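Notebook > Grippers > Handheld comparison

Last updated: February
Entry by the bench 2 notebook keeper

Second go at the Wenus fingers against the Ots ones. Vurkby's sheet says the printed Wenus tips close square every time. I don't believe it yet. Their figure comes from 1,919 cycles on a fixture, with no person's wrist in the loop, and a wrist is where our trouble has always been.

Plan for the afternoon was 30 grasps per hand, same operator, no swapping halfway. Got through the left side before the log filled up with dropped timestamps. Restarted the recorder, lost 2 grasps, carried on.

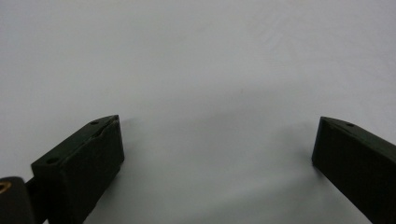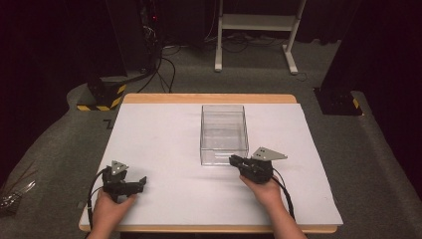 Wrist view is still my main complaint with this setup. The wide opening looks generous on paper but it costs us sight of the lower finger bodies, and the tips are all the tracker gets to work with. Dark fingers on a white top ought to be the easy case. If the tip fit wanders here I don't want to hear about the Grasutport bench, where everything is brown. I also don't trust the clear box as a target. The white shows straight through its sides, so the depth numbers near it are going in a separate column until I've seen them repeat. The inner edge of the left finger looks a bit rough in the close view, maybe chipped. Check it against the spare before blaming the print settings.

Cables: still too stiff. I can feel the right one pulling when I turn my hand over, and that will end up in the data as "operator style" if we let it.

No verdict on Wenus vs Ots. Redo the left set with the recorder fixed, then the right. Ask Vurkby what they call square.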